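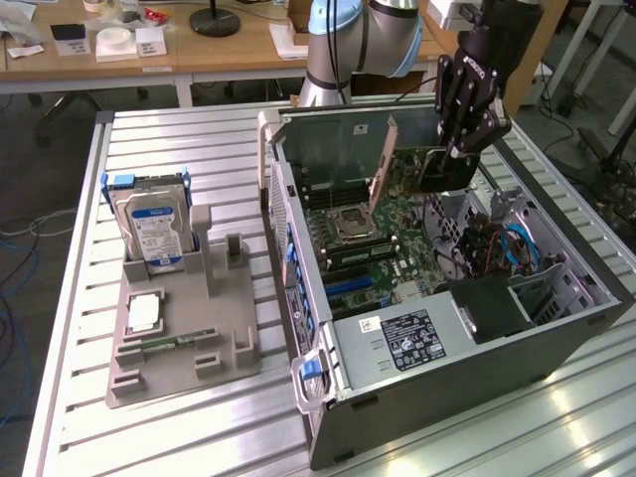

# Bandeja de piezas Vement

¡Qué gusto da abrir una torre y tener sitio para todo! La Vement es una bandeja gris impresa en 3D que se coloca al lado del equipo: el disco de 3,5 pulgadas va de pie en la ranura trasera, con su soporte azul puesto, y el procesador descansa en un hueco a medida, con la cara blanca hacia arriba. Delante hay una ranura larga para la memoria (mi parte favorita, se acabó buscar módulos entre papeles).

La diseñó Chrysoula Papadakis para el taller de Sirkameo y va de maravilla con cajas tumbadas y sin panel lateral.

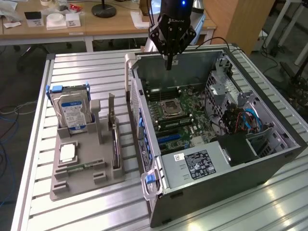

## Precio y pedidos

- Bandeja: 119 €
- Plazo de entrega: 10 días
- Garantía: 2 años
- Disponible en gris

Para pedidos de más de cinco unidades, escribid a Cathal Dunne.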